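Search this site
Enter keywords
Go

Shirt plackets and the arithmetic of buttons

17 Jun 2021

The pattern cutter at Pekarside has drafted men's and women's shirts for the workroom since it opened. She agreed to talk on the condition that the conversation stay on construction and leave out fashion. We began with the placket, the strip down the front that carries the buttons and buttonholes.

"Most fitting complaints that reach me are placket complaints," she said. "The customer says the shirt is tight. I measure it and the chest is fine. The buttons are in the wrong place."

Her standard front carries 7 buttons, counting the collar stand. The position of the second is fixed first, at the height where the customer wears the shirt open, and the third is set at the fullest point of the chest. The remaining spacing is divided evenly down to the last button. On the base block, called Eta, that spacing comes to 74 mm. She regards this as a starting value. A long torso will move it, and so will a customer who sits all day.

Interfacing is where she sees the most shortcuts. A fused placket is fast to make and looks flat on the hanger, but the adhesive can let go after repeated hot washing and the cloth then bubbles. She prefers a sewn-in cotton layer, cut on the same grain as the front.

"If the grains disagree, the two layers shrink differently. You will see it by December if you cut it in June." 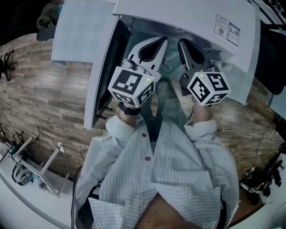

Striped shirt with red buttons, worn partly unbuttoned.

On stripes she was specific. The fold of the placket should fall between stripes or exactly on the center of one, and the choice has to be made before the cloth is laid. Thin stripes are harder than wide ones - an error of 2 mm is lost in a broad stripe and obvious in a narrow one. She pins every fourth stripe through both layers before cutting, and will not cut striped cloth in stacks.

The current striped cloth comes from the Fallside mill, article 881. She described it as stable, slightly dry to the hand, and slow to press.

Contrast buttons are a matter for the customer, with one technical reservation. Dark or strongly colored buttons should be tested for color loss on a white scrap, wet, overnight. Thread for the shank is matched to the button and not to the cloth.

Cuffs came up last. She cuts the watch-side cuff slightly larger when asked, and moves the button instead if the shirt is already made. Repairs of that kind are taken at the Pawłowska Street counter, without appointment, and the old button is returned with the shirt.

Contact | Copyright Pekarside | Back to top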